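Hokeck Wrist Camera Gripper Kit
Planning and ordering information for mixed-item picking

Home / Equipment / Grippers / Hokeck

The Hokeck kit combines a two-finger gripper, a small color camera and a mounting plate that fits the Sotano tabletop arm. It is meant for shops and labs that pick soft or mixed goods out of bins, such as mesh fabric, straps, wrapped snacks and molded plastic parts.

What ships in the box
Gripper body with one set of rubber finger pads
Wrist camera with fixed lens
Mounting plate and screws
14 ft cable set
Printed setup guide

Not included: arm, controller, bench, lighting.

Before you order
Check the load rating of your arm first. The gripper and camera together count against the payload, and so does the heaviest item you plan to lift. Customers with an older Sotano base need the adapter plate from Metov, sold separately.

Measure your bins as well. The camera sits close to the fingers, so a large piece of cloth can fill most of its view when the arm moves in. If your bins hold fabric together with small packages, plan on a second fixed camera over the work area. Öztürkmen makes a bench post that takes either camera without drilling.

Budgeting
The purchase price covers hardware and the basic driver. Put these in the same request if your purchasing office allows only one per project:

Finger pads, replaced every 300 hours of use
Spare cable set
Overhead camera and post
Setup visit, one day

Pads used on printed film wrappers pick up residue and should be wiped at the end of each shift. Mesh and loose weave can catch on a worn pad edge, so keep a spare set at the bench.

Lead time and returns
Standard orders ship in 5 business days. Orders with the Metov adapter ship in 34. Unused kits can be returned in the original packaging. Opened pads and cut cables cannot.

Quotes are sent by email and stay open until the end of May. List your arm model, controller version and a short description of the items you pick. Price sheet updated 2025-02-13.

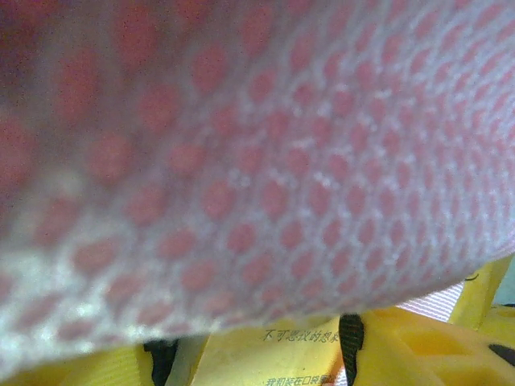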